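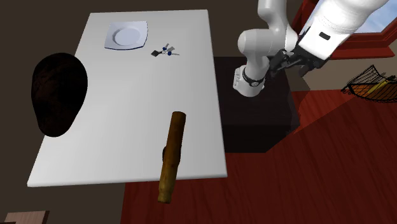 Last updated: July

I went to the Dristus open day in Brunport expecting one staged demo and a free pen, and I stayed until they started stacking chairs. What a good afternoon!

The ground floor was the shop-floor stuff: a Lindemann line sorting bottle caps, very quick, very loud. Fun for ten minutes. The room I kept going back to was upstairs, where Somkiat Suwannarat's group works on clearing tables. Plates, keys, whatever people drop when they come home. They practice in simulation first, and you could stand behind the desks and watch the rounds go by on the big screen.

A plate sounds easy until you think about where two fingers are supposed to go. You can't pinch the middle, so the arm has to come in at the rim, and the rim is low. Keys are worse (Somkiat groaned when I asked). A bunch never lies the same way twice, and the pile shifts as soon as it's touched. And then there are the things that hang over the edge of the table, something like a cap on one side, a length of wood sticking out at the front, where a small nudge the wrong way puts them on the floor. My own kitchen table looks like that every evening.

They had run 3,807 rounds by lunchtime. On plates the group is happy. On keys, Somkiat put it at one good grasp in 3, and he told me that before I had worked up the nerve to ask.

Downstairs again, Rüdiger Reinholz gave a talk on moving the same skills to a real bench. Some 300 people came, so I stood by the coat rack and missed half the slides. His view is that wiping and stacking will come to canteens well before homes, as canteens own 99 of the same plate. I believe him. I still want one for the keys!

If you go next year, take the early bus from Gerkstead and do upstairs first.

Related
- Brunport harbor workshops, an evening visit
- Gerkstead tool fair: what I brought home
- Two hours in a bottle cap factory

Contact | Copyright, all rights reserved | Back to top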